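Zukix Robotics Club: where we are with the Caven grant

Hi all! March got away from me a bit, so this update covers more than it was supposed to. We're still at nine students, and the kitchen project (they named it Fastus, after a vote that got loud) is moving along nicely.

The big change since my last note is that we gave up on pouring for now. The students kept wanting to do everything at once - open, pour, close, wipe up - and we were going nowhere. So we cut it back to picking up and moving things with the hand-held grippers, two people or one person with both hands, whatever the group likes. Each student now has to log 10 clean tries before going on to the next item. Nearly 7 hundred dollars of your money went into cables and rails, and I'll send the receipts with the spring budget sheet.

Jars are going well. Soft bags are the hard part, and I'm enjoying the arguments over where to grab them!

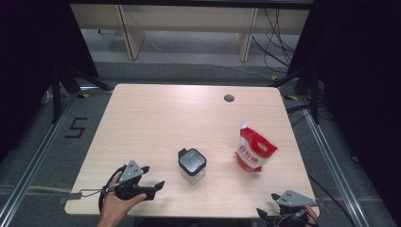 Sitompul read a draft of this and asked whether the club shouldn't go back to pouring before the summer showcase, even with dry rice, as parents will want to see something happen. Fair point, and I've put it on the list for after the break. We'd need a second set of gripper fingers for that, so expect a small request from me.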